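4.2 House rules for the workspace

When I started running sessions at our Clemham lab, the rules were one page taped to a door, and people mostly ignored it. Harsh Yadav and I rewrote them in September - 20 rules, each tied to something we could check before a run.

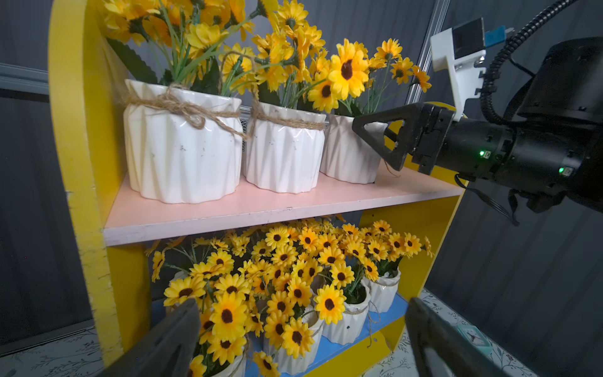

Rule 7 covers loose material near the fingers, and it's the one I get asked about most. We want any string, ribbon or cord written into the session sheet before the arms move. The twine bows on the white pots in Figure 3 are a good case, with loose ends hanging down the front of the nearest one on the pink shelf. I'd log those as "hanging, soft" and set the approach from the side. Of our 204 sheets, 30 had left that line blank - mine included.

Figure 3. Shelf task, wrist view.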